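Gripper diary
10/13/23

Morning

Started late. The charger for the hand-held gripper had come loose from the strip overnight, so I had to wait before I could record anything. Used the time to go through the rejects from the Vallimside batch. Most of them had the same problem as before: I closed the fingers too early and pushed the wrapper away. Those get deleted. A few were fine and I put them back in.

The total on the sheet now stands at 487. The target for trash pickup is 2,000, so there is a long way to go. Tastham wants whole runs now, from the pile to the bin, with no stop in the middle. I like this better. It is slower per clip but there is less to label after.

Ate lunch standing up. Rice again.

Afternoon

Living room today. I laid the blue towel out and put the litter on it - snack packets, torn wrappers, tissue, a crumpled plastic bag. The towel is a pain. The loops are thick and the flat packets sink into them, so I have to come in lower than I would on a bare table. But that's what the task sheet for Cluder asks for, a soft surface, and the model was bad at those in the last test.

Did 6 rounds before my wrist got sore. Each round I mix up the pile, open the fingers wide, hold still for 3 seconds, and then go. Thin plastic is the hardest. It folds up and sticks to the pads and then won't drop into the bin unless I give it a little shake. I don't know if the shake should stay in the clips. I wrote that down as a question.

The glare on the floor tiles was strong by the bin. I left the curtain as it was and kept going. 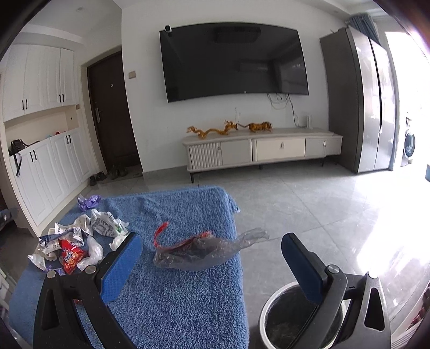
Evening

Copied everything over and started the upload. It is slow tonight - still going as I write this. Tomorrow I want to try the same pile with the towel bunched up, and use the other bin if I can find the liners. Need to buy tape.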